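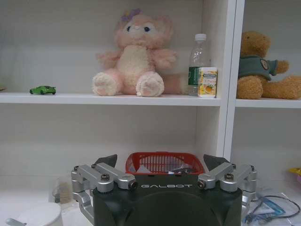 Seit Juni arbeiten wir im Lager von Vakia mit Vorkik, einer Software, die Aufträge zwischen Greifroboter und Belegschaft aufteilt. Wir verschicken gemischte Kleinbestellungen, also Spielzeug, Getränke und Geschenkartikel, oft alles in einem Karton. In vielen Lagern wird so etwas nach Warengruppen getrennt. Bei uns liegt es durcheinander, wie man sieht: ein rosa Plüschhase mit ausgestreckten Armen, rechts daneben eine Wasserflasche und direkt davor ein kleiner Saftkarton. Für einen Menschen ist so ein Fach kein Thema. Eine Software muss entscheiden, ob sie zuerst den Karton holen lässt, die Flasche von oben versucht oder die Position gleich an eine Person abgibt. Um diese Entscheidung geht es bei Vorkik, und daran sollte man das Programm messen.

Kurz zu mir: Ich leite die Frühschicht am Standort Clultham und habe vorher selbst kommissioniert. Das Programm habe ich nicht ausgesucht, ich muss aber jeden Tag damit arbeiten.

Einrichtung
Die Anbindung an die Lagerverwaltung war nach 2 Tagen fertig. Danach kam die Artikelpflege, und die wird im Angebot mit einem Satz abgehandelt. Für jeden Artikel müssen Form, Oberfläche und Greifpunkte hinterlegt werden. Wir haben mit 200 Artikeln angefangen und dafür zwei Kolleginnen aus der Kommissionierung freigestellt. Wer das der IT überlässt, macht einen Fehler. Wie ein Stofftier nachgibt, wenn man es am Bauch anfasst, weiß man in der Kommissionierung besser.

Bedienung
Die Oberfläche läuft im Browser und auf den Handgeräten. Links steht die Liste der offenen Positionen, rechts die Zuteilung. Die Schrift ist auf den Handgeräten zu klein und lässt sich nicht vergrößern. Übergaben an Personen erscheinen orange, mit einem Kürzel für den Grund: »verdeckt«, »weich«, »Lage unklar«. Die Kürzel sind gut, die hat nach einer Schicht jeder verstanden. Weniger gut ist, dass man eine Übergabe nicht ablehnen oder zurückstellen kann. Wenn drei davon gleichzeitig kommen, blinkt es eben dreimal.

Sonderzeichen machen Ärger. Die Artikel unseres Lieferanten Đồng standen anfangs nur als Kästchen in der Liste. Nach einem Update ging es, die Suche findet sie aber weiterhin nur über die Artikelnummer.

Was sich bei der Arbeit ändert
Die Laufwege sind weniger geworden, das merken vor allem die Älteren im Team. Dafür ist der Takt ein anderer. Früher hat man seine Liste abgearbeitet und konnte sich die Reihenfolge selbst legen — zuerst die schweren Sachen, dann die kleinen. Jetzt bekommt man die Reste: alles, was verdeckt, verknotet oder verrutscht ist. Eine Kollegin nannte das »den ganzen Tag nur die Ausnahmen«. Manchen gefällt es, weil es abwechslungsreicher ist. Andere sind nach der Schicht müder als vorher, obwohl sie weniger laufen.

Wir haben deshalb einen Wechsel eingeführt. Niemand macht länger als 2 Stunden Übergaben, danach geht es an den Packtisch oder in die Nachfüllung. Vorkik kennt so etwas nicht. Den Plan führen wir auf Papier, und er hängt neben der Stempeluhr. Bei einem Programm, das Arbeit zwischen Menschen und Maschine verteilt, hätte ich eine Schichtrotation erwartet.

Gestrichen wurde bei uns keine Stelle. Im Team sind wir weiterhin zu siebt. Eine frei werdende Stelle soll allerdings als »Anlagenbetreuung« ausgeschrieben werden, mit anderem Profil. Dazu gab es eine Betriebsversammlung, und die Frage nach der Eingruppierung ist noch offen.

Auswertung
Hier muss man vor dem Kauf genau hinschauen. In der Grundeinstellung speichert Vorkik die Bearbeitungszeit jeder Übergabe zusammen mit der Personalnummer. Der Betriebsrat hat das zu Recht nicht mitgemacht. Man kann es abschalten, der Schalter sitzt aber im Menü »Wartung«, wo ihn keiner sucht. Seitdem sehen wir nur noch Werte pro Schicht. Für die Planung reicht das völlig.

Support
Auf Deutsch erreichbar, freundlich, mittags oft besetzt. Eine Anfrage zur Schriftgröße ist seit 6 Wochen offen.

Fazit
Die Zuteilung selbst funktioniert ordentlich und ist nachvollziehbar. Abzüge gibt es für die Handgeräte, die fehlende Rotation und die Voreinstellung bei den Personaldaten. Für ein Lager mit gemischtem Sortiment würde ich Vorkik trotzdem in Betracht ziehen, wenn vorher Zeit für die Artikelpflege eingeplant ist und der Betriebsrat von Anfang an mit am Tisch sitzt.

Wertung: 7 von 10 Punkten
Stand: 9. Okt. 2022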